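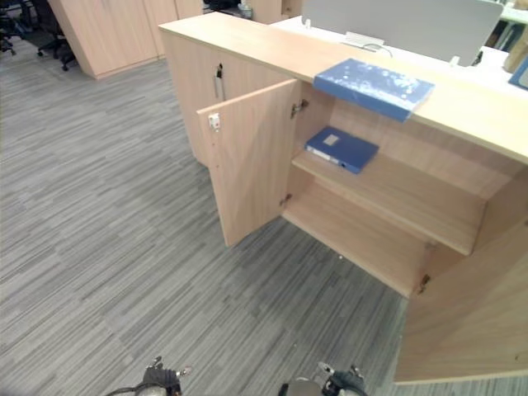 The low cabinet with the doors open, blue file on the shelf and another blue one up on the counter.

So, the filing cabinet project. I mentioned it back in March and then went very quiet about it, mostly because I had pulled everything out, piled it on my desk and then spent three weeks eating lunch next to it. It's finally going back together and I'm weirdly happy about it!

If you're new, I run the office side of Fosonano, a tiny company that makes labels and packaging inserts for other tiny companies. We took over this space from a travel agency and kept their built-in counter, which I love. Pale wood, long flat top, doors underneath, and little locks with keys in them. One key is still hanging in its lock as you can see, and I'm leaving it there until I find a hook I like (I have lost keys before, and I know myself).

The paper was the hard part. We had invoices going back to the beginning, print proofs for customers who stopped ordering years ago, and a whole stack from the Lurkero job, which was a reprint of a reprint of a catalog that changed its mind four times. I fed 2000 pages through the scanner over a couple of weeks, usually late in the afternoon with a podcast going. Then they went to the shredding place over on Chávez, and I felt about ten pounds lighter walking back to the car.

What's left is the stuff we really do pull out and touch. Signed contracts, the lease, insurance, equipment manuals, and the color proofs for Saltar, who are lovely and very particular about their orange. They want to hold the sheet we approved last time up against the new one, and a scan is no good for that.

I went all in on blue for the files. The old lot was a mix of black, gray, a red one with a broken spine and something that may once have been green, and every time I opened the doors my shoulders went up. I like the blue against the pale wood so much more. I also like a white label you can write on with a fat marker, which meant redoing all my labels because my first try was in pencil. In pencil! I don't know what I was thinking.

A few things I changed my mind about along the way. I was going to stand everything upright like books on a shelf, and then I noticed that when there's only one or two on a shelf they slump over and the pages get that curl at the bottom corner. So for now they lie flat. It wastes some shelf, sure, but I have shelf to waste at the moment, and flat means I can drop a loose sheet on top when I'm in a hurry and deal with it later. The spine faces the front so I can read it without getting down on my knees on that stripy carpet.

I also bought cute fabric bins and returned them. They would have filled up with cables and old phone chargers inside a week. 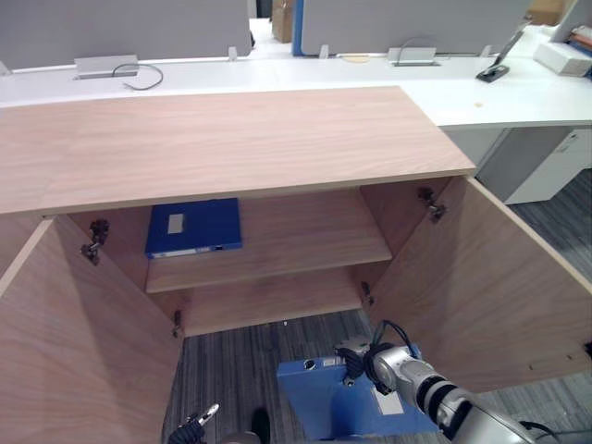

How full should a ring binder be before you start a second one?
I stop at 225 sheets in a two-inch binder, even though the package says it holds 400, because past that the rings start to gap and the pages snag when you turn them.

The other rule I've given myself is the 30-minute one. Once a month I set the kitchen timer, take everything off the shelf, and go through whatever loose paper has drifted in. When the timer rings I put it all back, finished or not. I did it for the first time last week and got through the insurance and most of the contracts, plus found a gift card for a sandwich place that has since closed. Sad.

Still on my list: felt dots for the inside of the doors so they shut more softly, one of those hooks for the key, and something to do with the far end of the counter, which I keep wanting to put a plant on. We get pretty decent light at that end until noon or so. I was thinking a pothos, but I've killed two, so if you have a favorite plant that doesn't mind being forgotten over a long weekend, please leave it in the comments.

Next up is the supply closet. I opened it this morning, looked at the bubble wrap, and closed it again.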